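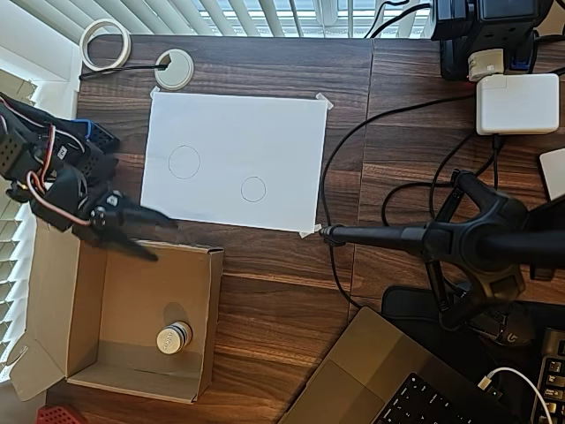

Did the people on the packing bench lose their jobs when the arms came in? At Jembridge the headcount stayed the same, and most of the job descriptions changed.

I keep the small-parts side of our order system running, so my view is from the software end of the room. We pack sample tins and spares for Drernholm and a handful of smaller customers. Until January every tin went from shelf to box by hand. Now part of that work goes through arms driven by Tirnum, our in-house scheduler, and the bench team looks after the arms.

A new pick routine starts at a desk. Somebody draws the target positions in pencil on a sheet of paper, tapes the sheet down and puts an open cardboard box beside it with a small metal container inside. The two-fingered gripper has to reach over the edge of the box without touching it. Coming in at too low an angle is the usual fault. The fix is normally a change to one waypoint, followed by another run. A routine goes to the bench after 68 clean runs in a row. One miss resets the count.

The people doing that setup are the same people who used to pack. Two of them asked for it. The others were moved onto it by the rota, and I would not claim they were all pleased. Packing lets you talk while you work. Watching an arm for a missed grasp does not, and the room is quieter than it was.

Hours are the other change. The old late shift ran seven people before a large order. It now runs two, and the rest start at a normal time. That is better for anyone with children and worse for anyone who relied on the late rate. Management made up the difference for 14 weeks and then stopped. I think that period was too short, and I said so in the review.

Skills are harder to measure. Our pay grades still list packing speed, which the system no longer records for half the bench. They do not list reading a servo error or re-taping a target sheet so that it lies flat, and both of those decide whether a morning's work goes out. A revised grade sheet has been in draft since the arms went live.

On the technical side, the Quan update is due next. It logs grip position on every attempt - at present we only log failures - and it will store the operator's name with each entry. The bench team has asked for the name field to be left out. I have built it as an optional column, switched off by default, and the decision on whether it stays off goes to the site meeting.

Posted 26 May 2018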